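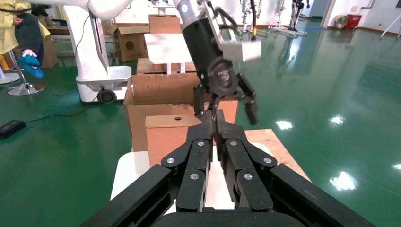
*Wrist camera view: black linkage gripper in front, the second arm's two-finger gripper over the open carton.*

## Comparing two grippers on the same cartons

Use one open carton and one small closed box for both grippers, and keep them in the same spots.

1. Close both grippers and zero them in the Tundanar controller.
2. Set the closing force to 40 percent on each.
3. Park one arm before you move the other - the fingertips come close together over the carton.
4. Run 20 picks on the near edge of the open carton. Log slips and crushed edges separately.
5. Repeat on the small box. Keep the fingertips off the hole in the lid.
6. Swap the arms' start order and run both sets again.

Torn cardboard edges give uneven grip. Replace the carton if the tear reaches a fold.

If the wrist view shows the fingers closing off center, redo step 1. Nnamdi Adeyemi's log sheet has a column for this. Send finished sheets to Roya Salehi with the controller version filled in.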